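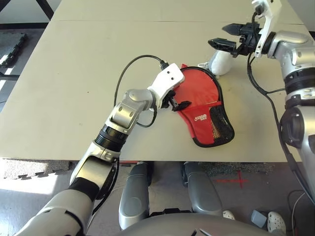

I am working at Stivport for 2 years, in the packing hall for sports goods. In February our team leader, Dimas Sumampouw, told us that two-armed robots will take over a part of the job. 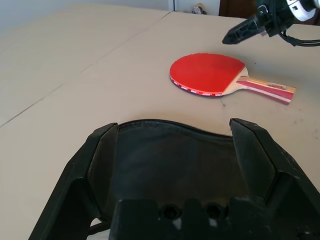 Before, each of us closed 300 orders in a shift – my wrists remember every one. Now I prepare the goods and check them afterwards.
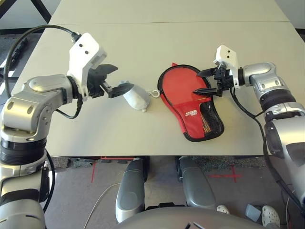
My opinion about this has changed slowly. At first I was afraid for my place, and my colleagues from the Dornitz site still are. Soft things are the difficult part. A red paddle case with a mesh pocket has no fixed shape, and I had never thought about how my own fingers deal with it.
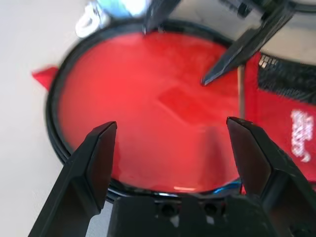 The pay is the same, but the talk between us is less, and I miss it. I have asked for a course in Danko, the planning program. The answer should come this summer.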